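Paper Folding Afternoon at Bloxham

Gallery | 7th July
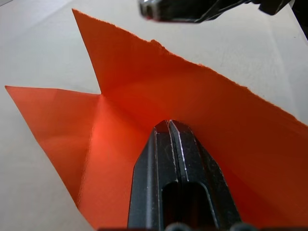

The paper table ran through the afternoon in the back half of the hall, with a pile of coloured sheets at one end and the instruction cards at the other. Orange was the colour most people asked for, and we were down to the pale greens by the time the tea came out. Maricica Mihăilă led the folding and Dennis Tapley cut the paper to size the evening before.

There is only one picture in this part of the gallery. Others will be added when Neville Dawber has sorted through his.

Orange paper, part folded
A flap out to the left with its point towards the edge, and a taller one standing up behind it. The faint diagonal lines on the left flap are creases from earlier folds. There is a small tear along the top edge of the upright flap.

About the paper
The sheets were cut from a roll bought from Onel. Dennis got 485 squares out of it, which left enough for the schools' session later in July. It creases well but will not put up with being folded back and forth on the same line too many times. Those who wanted to start again were given a fresh sheet.

What was being made
Beginners started with the boat and the box. After that people could go on to the crane or the fox. The crane card has 35 steps in the version we use, and Maricica has asked for the drawings at steps 2 and 10 to be redone, as the arrows are hard to follow. Sanne Verstraete is working on new ones.

If your model would not stand up
Go back to the centre point and press the creases again with a fingernail, then open the flaps a little wider at the base. Heavier paper helps with the larger models.

Collecting finished work
Models left on the side shelf are in a box in the office. Names were pencilled on most of them. Please collect yours before the end of July.

Borrowing the cards
The instruction cards can be borrowed for a fortnight. Ask Darren Hartley, who keeps the list. The fox card is out at the moment.

Next session: same hall, same time of day, bring a ruler if you have one. Paper is provided.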